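LOTDALE FITTED KITCHENS
Notes of the floor meeting, April, held in the break room at 2:30 p.m.
Present: assembly, finishing, dispatch, the two of us from the office, and the supervisor for the second half.

1. Last month's notes
Agreed, apart from the line saying everyone was "excited" about the Pravach arm. Finishing asked for this to be changed to "informed." Changed.

2. Where we are with the arm
The arm is due on the floor after the summer shutdown. Until then all the work is being done in simulation by Grolness, who have built a room with cabinets in it and are running the gripper there. Its first job with us will be opening and closing doors and drawers on finished units, the check currently done by hand at the end of the line.

Grolness have sent through 117 practice runs. By their scoring, 73 were good enough to keep. Dispatch asked what would happen to a person who scored like that in their first week. The office said the comparison was not useful. Dispatch said it was useful to dispatch.

Four views from the simulation were passed around.
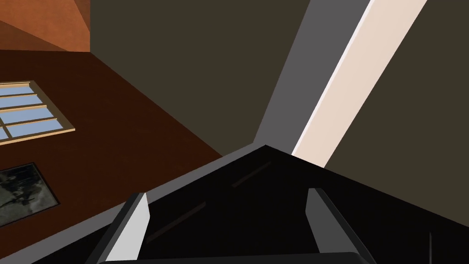
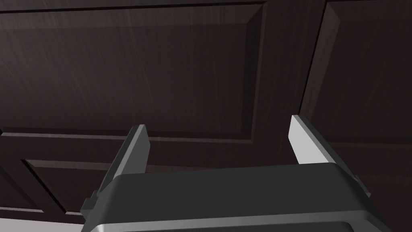
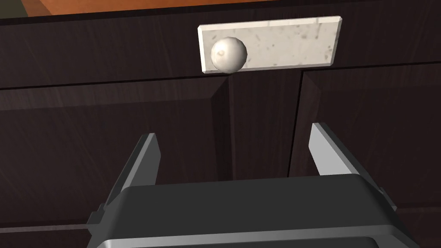
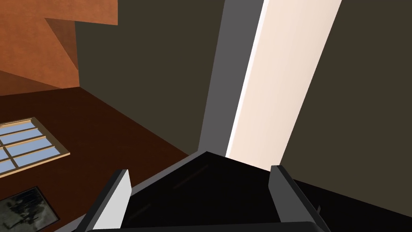

All four from the Grolness simulation, as seen from the gripper.

Notes taken by the office coordinator, Lotdale

Comments on the views:
Assembly liked the dark doors and wanted to know why the simulated kitchen gets raised panels when the showroom has been waiting on them for a year. No answer was available.
Finishing pointed to the round white knob on its marble plate and said we have never sold such a thing. Could Grolness please practice on handles we stock? Office to send them the Pfister hardware list, including the recessed pulls, which finishing believes will be "an education" for the arm.
Two of the views are mostly wall, with a window and a framed picture off to the left. It was felt that the arm already has a better outlook than the end of the line. The request for a window is carried forward again.

3. What changes for people
The supervisor read out the plan. Nobody on the checking bench loses hours this year. The bench goes from three people to two per shift, and the third moves to repairs and returns, where we are short. Pay grade stays the same. Asked whether "this year" meant twelve months or until December, the supervisor said she would find out.

Checkers raised the following, and asked that it be written down in full. When they open a drawer they also listen to it, and feel whether the runner drags. They catch things that are on no list. If the arm reports that a drawer opened, that tells us the drawer opened. The supervisor agreed and said a person will still hand-check one unit in 20 to begin with. The bench would prefer one in five. Left open.

Somebody will have to mind the arm. Training is 20 hours, paid, during shift. Four people put their names down, one of them on the condition that it is not called "robot champion" as in the draft poster. Poster to be withdrawn.

4. Floor space
The arm and its fence will go where the bench and the good radio are now. The bench moves toward the loading door. Dispatch says it gets cold there from October on and everyone will be welcome to find out. Office to get a price for a strip curtain. The radio goes with the bench.

5. Any other business
The microwave is still not fixed. It was suggested that this be automated next.
Gloves in the smaller size are back in the store cupboard.

Actions
Office: hardware list to Grolness, strip curtain price, poster down.
Supervisor: meaning of "this year," and an answer on the hand-check rate.
Bench: write up the faults found by ear or feel over the next month, so there is something to show Grolness.

Next meeting in May, same time, same room.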